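Robot Learning Laboratory, Unit 4: Collecting Demonstrations by Hand
Course notes prepared by Rattana Petchrat

4.1 Purpose of the unit

A learned policy can be no better than the examples it is given. In this unit, students record demonstrations with a pair of hand-held grippers, one in each hand, and submit them for the training runs in Unit 5. No robot arm is needed at this stage. The motion of the grippers and the opening of the fingers are what the policy will later be asked to reproduce.

4.2 What counts as one demonstration

A demonstration begins with both grippers at rest over the table and ends when the object has been released and both grippers have been drawn back. Anything recorded before or after is trimmed. Flat, light items such as foil blister packs should be gripped firmly and moved slowly - a hurried transfer teaches the policy to hurry.
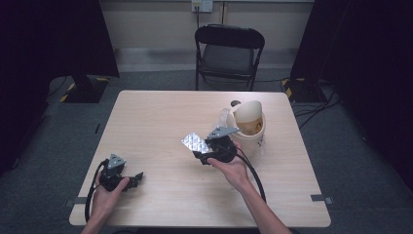
Students should vary the starting position of the object between demonstrations, but should keep to the working area assigned to their table. Cables must hang free of the hands. If a cable pulls on a gripper during a motion, the demonstration is to be discarded and repeated.

4.3 Failed attempts

A dropped object does not end the recording. Complete the motion if this can be done naturally, and mark the file as a failure in the session log. Failures are stored separately and are used in Unit 6. Do not delete them.

4.4 Requirements

Each pair submits 100 accepted demonstrations. The shared class set, named Fikbridge, is closed when it reaches 2000. Session logs are checked by Oranuch Chuensuk, and files without a matching log entry are returned to the pair.

Submissions are due in November. Reading for the next meeting: Section 11 of the course reader, on dividing data between training and testing.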